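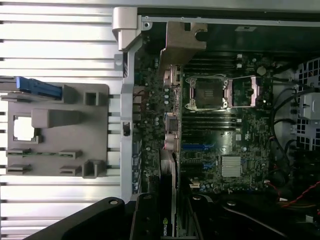 Fig. 4.1. Workstation chassis, open, from above. Gray plastic bracket with blue latch on the ribbed aluminum panel; CPU socket empty.

Unit 4: Processor removal and socket care
Course: Desktop Hardware Service, Level 2
Lab lead: Vasanthi Pramanik

4.1 Scope
These notes cover the work between opening the chassis and seating a replacement processor. Memory and storage are treated in Unit 5. Read section 4.3 before coming to the bench. Lab time is 75 minutes and the session starts with the tools already laid out.

4.2 Terms
Load plate: the metal frame that presses the processor down onto the contacts. In Fig. 4.1 it surrounds the dark contact area of the socket.
Retention lever: the thin bent rod that holds a plate or frame closed. Levers of this kind run around the socket and around the frame beside it.
Air shroud: any part that steers air over the heat sinks. A tan metal shroud bracket lies over part of the board at the top center of the figure.
Latch: a part released by hand. On the gray bracket the latch is blue. Many makers color hand-release points so that they can be told from fixed parts, but the color differs from one maker to the next. Check the service sheet.

4.3 Procedure
Shut down, unplug, and hold the power button for five seconds. Clip the wrist strap to bare metal on the chassis – not to a painted surface.
Remove the shroud and the heat sink. Loosen heat sink screws in a diagonal order, a half turn each, until all are free. Put them in the tray marked Mendell.
Press the lever down and outward, then raise it fully. On sockets with two levers, open them in the order printed on the plate.
Lift the load plate. Take the processor by two opposite edges and raise it straight up. Note the corner mark before it leaves the socket.
Fit the plastic cover if the socket will stand open for longer than the exercise.

4.4 Inspection
Use the 40x scope and a side light. Look along the rows of contacts from two directions at right angles. A bent contact breaks the line of reflections. Do not touch the contacts with a swab or compressed air nozzle. Report damage to Čestmír Matoušek and tag the board; bench repair is not part of this course.

4.5 Record
Enter the board number, socket condition and your initials on sheet 23. Leave the torque field blank until the heat sink is back on.

Reading for Unit 5: Arancibia handout, memory channels and slot order.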